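Search this site Enter keywords Go

Fastener and Washer Practice Sets - Frequently Asked Questions

Last revised 01/07/2018

What is included in a practice set?
The standard Kirncombe set (catalog number 2568) contains hex bolts, flat metal washers, nuts and rubber rings in assorted sizes. The larger set, catalog number 3331, adds short metal posts and a second bag of rings. Both are issued by the Asamoah Workshop Skills Center to enrolled participants and to partner schools.

Who may borrow a set?
Any participant registered for the Introductory Assembly course may borrow one set at a time. Partner schools may request up to two. Requests should be addressed to Ebenezer Akolgo, Equipment Loans, Room 411.

What kind of work surface is required?
A flat, light-colored table is recommended. Small dark parts are easier to find on a white surface, and a round table allows participants to work from more than one side. Tables with raised slats or open joints should not be used.

How should parts be laid out before an exercise begins?
Bolts that will receive a washer should be stood on their heads with the shank pointing up. Washers are placed flat, to the left of the bolt, and should not overlap. Parts not needed for the exercise remain in the bag.

Do metal washers and rubber rings go on in a fixed order?
Yes. Unless the exercise card states otherwise, the metal washer is fitted first and seated against the bolt head. The rubber ring follows. Participants should not force a ring that does not slide freely - a different size should be selected.

May we substitute our own hardware?
Substitutions are permitted for bolts and nuts. Rubber rings should be ordered through Gilolent, our supplier, so that sizes match the exercise cards.

How are sets returned?
Parts should be wiped, sorted by type and returned in the original bags. Sets borrowed for the summer session are due by the end of August. A missing washer need not be replaced by the borrower, but it should be noted on the Greririk return slip.

Where can I see parts laid out on a table?
The following views may be used for reference.

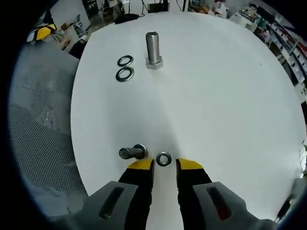
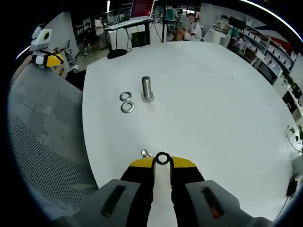
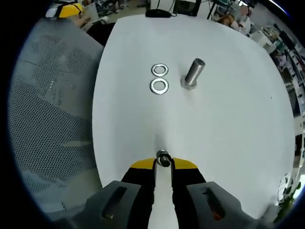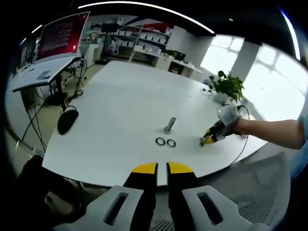 Small parts on a white table. Rubber rings lie flat on the table in the last view; the first three show metal washers and an upright bolt.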